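Roltard heat therapy pads: progress report to Gimberg
14 October 2022
3 min read

Quick one this time, full numbers to follow in November with the invoice.

Pads. First run of 2000 finished at the Wumport plant. 900 shipped to clinics already, rest are boxed and waiting on the new instruction leaflet. Leaflet was held up by the translation, now fixed, printer has it.

Testing. Timer cutoff set to 30 minutes as agreed. All units from the sample batch passed except two with a loose plug. Supplier changed the plug, no extra cost to the grant. We re-ran the whole batch anyway, took longer than I'd like.

Clinics. 12 signed up, which meets the target for this stage. Gündoğdu was the last to join and is the busiest by far, mostly lower back and knee patients. They asked for a longer cord. So did everybody else. Longer cord is going in the next run.

Feedback so far is mostly good. Staff like the wipe-clean cover, dont like the buttons, too small with gloves on. Patients find the low setting too low. We can change that in the controler without touching the pad itself.

Money. On budget apart from freight. Freight went over, we moved the difference from travel, you approved that by email. Nothing else to flag.

Still open: warranty wording, spare covers, and who pays for returns from outside the region. Need an answer from you on the last one before we print the cards.

Next: second run order, bigger buttons, visit to Gündoğdu.

0 comments | 4 shares
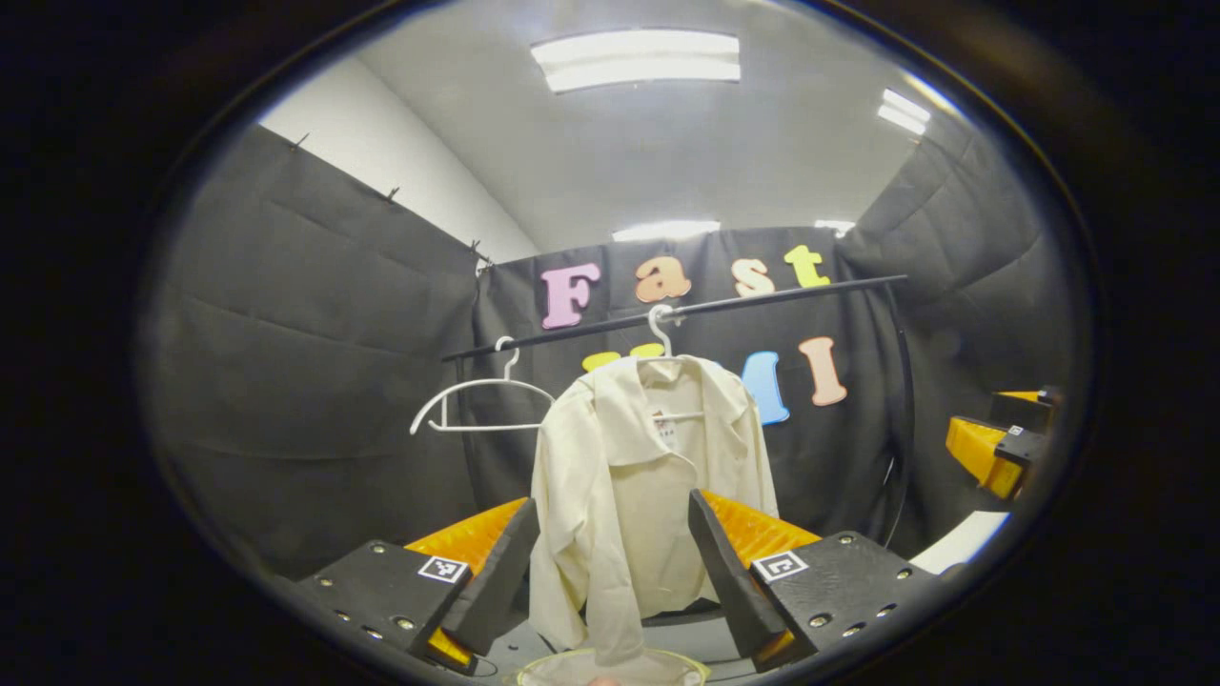
Also still waiting on the signed copy of the storage agreement, please send it back when you can.

© 2022 Roltard | Contact us | Back to top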